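The Pendberg Reunion Badge Kit

28 shares

I make these for people who have been landed with organising a class reunion. I was one of them, and I spent most of that spring hunting for old year photos and trying to remember who had married whom. What I wanted was a badge that put the old school portrait and the old surname where people could read them without bending down to peer at your chest. I couldn't find one I liked, so I started printing my own, and the Pendberg is what came out of it.

Each kit has badges for 80 guests, printed on both sides (badges always flip over, so it makes no sense to leave the back blank). The front carries the portrait from your yearbook or year photo, with the name you had at school in large letters. Your current name goes underneath, smaller, and there's a line at the bottom for where you live now. You can swap that line for your old form or house if you'd like — the Grernton leavers did that and said it got the tables talking.
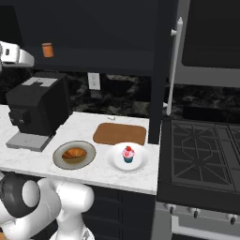
Portraits are the part that takes the time. Send me scans if you've got a scanner, or post the book itself and I'll do the scanning and send it back tracked. Phone snaps are all right too, as long as they're taken flat and in daylight. Lay the book open on something pale, a white marble worktop is lovely for it, and keep well clear of the coffee machine! I clean up the scratches and even out the greys so that everybody matches, but I don't retouch faces. We all had that hair.

You'll get a proof by email before anything is printed. Please have a second person from your year look at it, ideally one who's good with names.
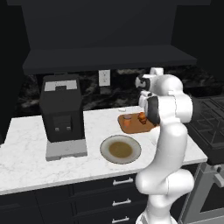 The holders come from Cakon and they're soft clear plastic, open at the top. You can choose clips, magnets or lanyards, or mix them. Magnets are kinder to good jackets, but please don't give them to anyone with a pacemaker. I put in blank cards as well, for husbands, wives and the people who swear they replied. If you have classmates who've died, I can print a set of memorial cards in the same style to stand on a table, and there's no charge for those.

Allow four weeks from the day I get your list. I can sometimes do it faster, but August is always busy with September reunions, so do ask first.
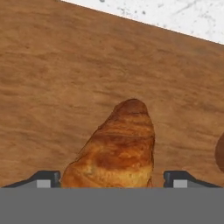
Damián Sandoval wrote to me after his reunion that the big surnames were the best thing about the kit, and that he'd have liked the town line a bit bolder — he had to put his glasses on for it. Fair point, and I've gone up a size on that line since.

If you need table signs or a programme to go with the badges, look at the Kaczorowski set, which uses the same lettering.

Page updated August 27, 2020

4 comments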